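Minutes of the technical meeting, Gillum Wines, bottling and storage
2023-04-04, upstairs room, Grusgate

**In the chair:** Tomoyo Noguchi
**Minutes:** Emiko Chiba
**Also present:** cellar, laboratory and warehouse leads
**Apologies:** Fagerlund (haulage)

## 1. Minutes of the last meeting

Agreed, with one change. Item four should read "dissolved oxygen at the filler bowl", not "at the filler". TN asked that the sampling point be named every time a reading is quoted, as the bowl and the filled bottle do not give the same result.

## 2. Matters arising

- The new membrane housing has been fitted and pressure tested. It held for the full test period. The old housing is kept as a spare until the next shutdown.
- The nitrogen flow meter on line two still reads high against the portable meter. The supplier has been asked for a replacement. Until it arrives, line two readings are to be marked as uncorrected.
- The labels for the dry white have been reprinted with the right allergen line. The old stock has been destroyed and the roll numbers struck off.

## 3. Closure trial

EC went through the results so far. The trial compares the present screw cap liner with the Mornik liner on the same wine, bottled on the same day from one tank. A total of 751 bottles were filled. Of these, 637 remain in store; the others have been used for analysis, tasting or retained samples.

Bottles were opened after 56 days for the first full set of readings. Free sulphur dioxide had fallen in both sets, with the smaller fall under the Mornik liner. The difference is larger than the repeat error of the method, but only slightly. Total sulphur dioxide and colour at 420 nm showed no difference that the laboratory would be willing to report.

The tasting was by triangle test, in black glasses, at cellar temperature. The panel did not pick out the odd glass more often than chance would allow. Two tasters noted a struck-match smell in one Mornik bottle. The bottle was checked against its pair and the smell was not found there.

TN said that no decision on the liner should be taken from one set of readings. The cellar lead asked whether the trial could be shortened, as the order for caps has to be placed well ahead of harvest. TN replied that the present caps could be ordered for the first runs, and the choice left open for the rest.

**Agreed:** the trial continues to September. The next opening will include copper and volatile sulphur compounds, sent to the outside laboratory.
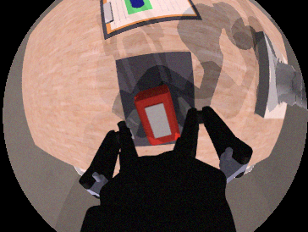
*Red block with a pale grey top on a wooden tabletop.*

## 4. Storage temperature, Grusgate

The logger data for the winter were tabled. Bays on the north wall stayed within limits. The bays nearest the loading door did not, and the upper racks there showed the widest daily swing. The warehouse lead put this down to the door being held open during loading and to the heater above it, which comes on whenever the door is opened.

There was a discussion on whether the loggers were reading air or wine. All but one hang freely from the rack. The remaining logger sits in a bottle filled with water and shows a much smaller swing over the same period. TN said that the limits in the storage procedure were written for wine temperature, so the air readings overstate the problem, but they cannot simply be set aside.

**Agreed:**

1. Put a second logger in a water-filled bottle on the top rack by the door.
2. Move the sparkling wine out of the door bays before the weather turns warm.
3. Ask for a price for a strip curtain.
4. Leave the limits as they are.

The warehouse lead noted that moving the sparkling wine would take up the space kept for returns. Returns will go to the cage for the time being, on a separate stock code.

## 5. Filtration before bottling

The filterability index is still being taken too early. On the last two runs of red it was measured the day before bottling, then the tank was stirred and a late addition made. The index was no longer valid by the time the wine reached the membrane, and the second run stopped for a cartridge change after 1,000 litres.

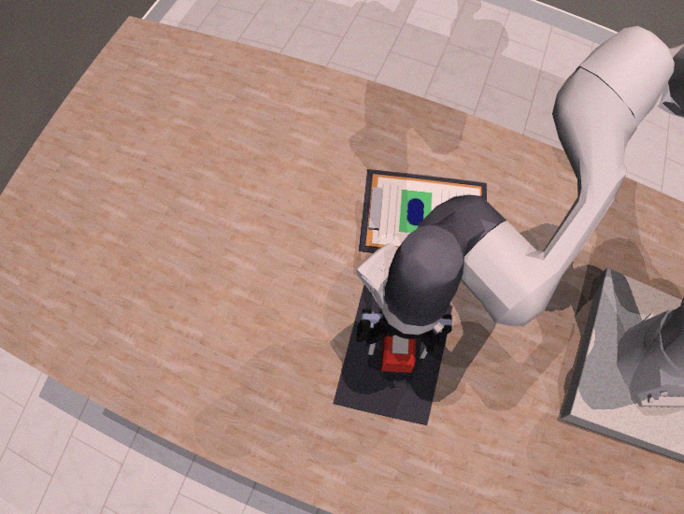
EC proposed that the index be taken on the morning of bottling, after the last addition and with the tank at bottling temperature. The cellar lead accepted this but pointed out that a failed result would then leave the bottling crew standing idle. It was agreed to take both readings for the next three runs, the early one as a guide and the morning one as the pass or fail value. No gum arabic is to be added after the morning reading.

## 6. Bottle rinsing

Rinse water at the last jet was tested for chlorine. None was found. The drain time is short of the figure in the procedure because the line has been running faster than it was when the procedure was written. Water left in the bottle was weighed on a small sample and was within the limit. EC to repeat with a larger sample and revise the text if the result holds.

## 7. Haulage

Held over in the absence of Fagerlund. The question of the missing seal numbers on the two tanker loads stays open.

## 8. Any other business

- Hydrometers are due for checking. Any without a current sticker are to be handed in to the laboratory.
- The pH meter in the cellar office is for juice and must only be used with the buffers kept beside it.

## Actions

| Item | Action | By |
|---|---|---|
| 3 | Book outside analysis for next opening | EC |
| 3 | Order present caps for first runs | Cellar lead |
| 4 | Second bottle logger, door bay | Warehouse lead |
| 4 | Price for strip curtain | Warehouse lead |
| 5 | Amend bottling day sheet for two index readings | EC |
| 6 | Repeat drain weight test | EC |
| 7 | Write to Fagerlund about seal numbers | TN |

Date of next meeting to be sent round by EC once the bottling plan is fixed.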